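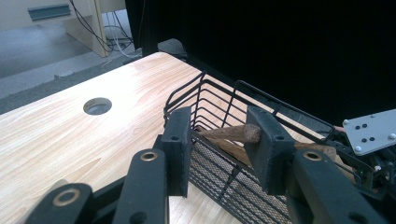 去之前我特意穿了双不怕滑的鞋。邀请函上写的是“走进后厨自动化”，我干过两年食堂，知道后厨的地面是什么脾气。结果Brunex的人把我们领进电梯，按了四楼，门一开，脚下是灰色地毯。

那天是2023年1月29日，星期日，春节刚过完，Vorndale这栋楼里大半的办公室还锁着。同来的参观者有做团餐的，有卖洗碗机的，有一位自称只是陪家属来的，问的问题比谁都专业。接待台上放着糖果和一叠反馈表，反馈表第一题是“您对未来感到兴奋吗”，选项里没有“还行”。

先交代一下背景。Brunex给写字楼和学校做餐具的回收、清洗和摆台，Castaño是它最大的客户，一家开在园区里的连锁餐厅，中午人多到排队的人能看见别人吃完。Cetach是Brunex内部给自动化项目起的名字，据说起名时大家希望听起来像一门外语，这一点做到了。项目的目标说起来很朴素：让机器学会收拾桌子。碗归碗，筷子归筷子，勺子不要跟着剩饭一起走。

我原来以为会看到一条流水线，机械臂排成一排，唰唰唰。讲解员大概见多了我们这种眼神，一路上反复说“今天看的是前面那一步”。前面那一步，就是人先做给机器看。

做给机器看的地方拉着黑色的厚帘子，桌子是浅色木纹的，上面有一个走线的圆孔，和我办公室那张一模一样的思路。干活的人不用手直接拿东西，手里握着黑色的夹爪，一开一合，像两只脾气很倔的晾衣夹。筷子要用它夹，碗要用它端。讲解员说，机器将来就长着这样的“手”，所以人得先委屈一下，把自己的十根手指忘掉。

这话听着轻巧。参观者可以报名试一试，我排在那位陪家属的后面，看她试得不错，便生出一些没有根据的信心。轮到我，任务是把一根筷子从桌上拿起来，放进旁边的铁丝筐。我夹了一次，筷子转了半圈，指向我自己。又夹一次，它滚到了桌边。旁边一位穿深色工服的大姐看着，没有笑，我很感激，后来发现她是在忍。

她告诉我，夹筷子不要从中间硬捏，先把夹爪放低，顺着筷子的方向过去，碰到了再合。她在清洗车间干了很久，去年11月才上四楼。问她跟以前比怎么样，她想了想，说膝盖舒服了，脖子不行了。以前站着，弯腰，手泡在水里；现在手上干干净净，就是要一直端着这两个东西，还得慢，还得稳，动作做急了那一条就作废，重来。她说自己这辈子第一次因为干活太快被提意见。

我把这句话记在了反馈表的背面。

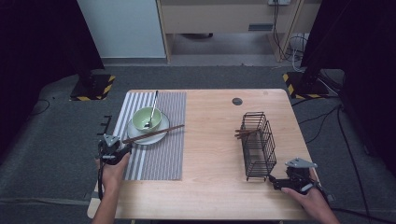
摆台和收台是分开练的。摆台的规矩来自Castaño的门店手册，餐垫放哪边，筷子朝哪头，都有说法。收台就没有手册了，客人吃完饭把勺子插在碗里、把筷子架在碟子边上、把餐巾纸塞进杯子，全凭个人修养。所以四楼每天有一项工作，是认真地把桌子弄得像有人刚刚吃过。清洗车间来的几位最擅长这个，她们见过的桌子比谁都多。据说有一次工程师自己布置了一桌“用餐后”，大姐们看了一眼就说，哪有人吃完饭把碗放得这么正的。

这是我整个下午听到的最像技术讨论的一段话。工程师后来把布置桌面的事全交给了她们，还给这个岗位起了个名字，叫“场景设计”。工资条上写的仍然是“操作员（二类）”。我问二类是什么意思，讲解员说一类是开叉车的。

说到工资。参观流程里有一个座谈环节，茶歇后面，时间留得很短，我估计设计的人希望大家嘴里还含着饼干。但是有人问了：机器学会以后，这些人去哪里？

台上的回答分成了几截。先说目前没有裁员计划，四楼这一组有七个人，全是从清洗和收台岗位转过来的，自愿报名。又说机器上岗以后仍然需要人，要有人看着，要有人处理它不会的情况。最后说Brunex相信人是最重要的。最后这一句配了一页幻灯片，幻灯片上是一棵树。

我倒不觉得他们在说谎。后来在走廊里跟组里一位年轻些的小伙子聊了几句，他的说法比幻灯片细。他说车间那边确实没有赶人走，只是有人离职了，位置就不再补。以前一个班里有人请假，大家骂两句顶上去；现在也是骂两句顶上去，但是骂的时候会多看一眼门口那张写着Cetach的海报。上四楼的人呢，回车间吃饭的时候会被叫“老师”，教机器的老师。他说刚开始听着挺受用，后来听出来是另外一个意思。

他自己想得很开，在学怎么检查数据。每一条动作录完以后要有人看一遍，抖得厉害的、碗磕到筐边的、中途手滑的，都要标出来。他说他现在吃饭都会给自己打分，上周在家夹花生米，夹掉一颗，心里下意识地想，这条不要了。

组里另外一个变化是休息。清洗车间的休息看机器，洗碗机停了人就停。四楼没有洗碗机替人喊停，一开始大家就一直做，做到手腕发酸才发现该歇了。后来定了规矩，连续做将近二十分钟就得放下夹爪，起来走走。规矩贴在墙上，是第七版，前面几版分别败给了什么，没有人肯细说，只知道有一版要求休息时做手指操，做了一阵子，没有人再提起。

大姐对这条规矩的评价是：在车间要是有这个，她的膝盖能多用几年。

也有人不愿意上来。我问了讲解员，她很坦率，说报名的时候有几位老员工来看过一眼，看完就回去了。理由各式各样，有人嫌工具沉，有人说四楼太安静，旁边没人说话，心里发慌。还有一位说得更直接，她洗了这么多年碗，不想到头来教别人怎么洗，别人还不是人。讲解员转述到这里停了一下，然后领我们去看消防通道。

最后一站是机器本身，我们总算见到了。在楼下一间单独的屋子里，隔着一条线看。它收一只碗。手臂伸过去，停住，像是在想事情，然后夹住碗沿，拿起来，往筐的方向走，走得极其郑重，放下。掌声很热烈。卖洗碗机的那位在我旁边低声说，这个速度，Castaño中午的队能排到地铁站。陪家属来的那位问，如果碗里有勺子呢？工作人员说，正在学。

我想起楼上那位大姐，她收碗的时候会先拿掉勺子，再拿碗，顺序从来不变。我问过她为什么，她说这还用问，勺子会掉啊。不知道机器那边要看她拿多少次勺子，才能得出“这还用问”的结论。

给打算去的人几条实用的信息。参观要提前在Brunex的页面上登记，Vorndale那栋楼周末只开侧门，侧门的保安不知道有开放日，你需要把邀请函给他看，他会打一个很长的电话。试夹爪的名额先到先得，建议排在手笨的人后面，我那天排错了。孩子可以去，但是工作区里的桌子和筐不让碰，地上有线，走路看脚下。茶歇的饼干是Castaño供应的，咸的那种比甜的好吃。

反馈表我还是交了。第一题空着，在旁边写了建议：给四楼那一组把工资条上的岗位名称改一改。收表的工作人员翻到背面，看见我记的那些话，问我是不是草稿，要不要撕下来带走。我说要。她帮我撕得很整齐，顺便把写着建议的那一角也撕给我了，我到电梯里才发现，又跑回去交了一趟。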